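How to read a rain gauge without fooling yourself

3 min read

A rain gauge is a tube that collects water and disappointment. Stand yours in the open, well clear of walls and trees, with the rim level. Mine sits 12 paces from the shed, which took longer to agree at home than it did to dig.

Read it at the same hour each morning, with your eye level with the water. Take the bottom of the curve, however much you want the top.

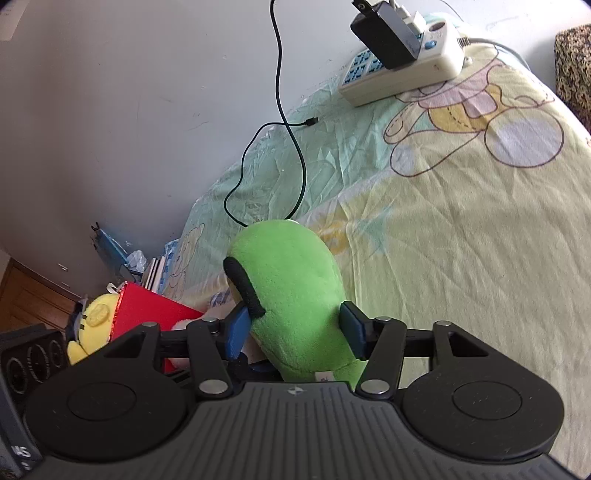

Alcides Rezende

Write the figure down before you empty the tube. I once tipped out the best storm of November and had to put a dash in the book.

If the total passes 40 mm, check the overflow can and add what you find there. Snow should be melted indoors and measured as water.

Related
Keeping a weather diary
When is a drizzle a shower?
Clearing gutters before autumn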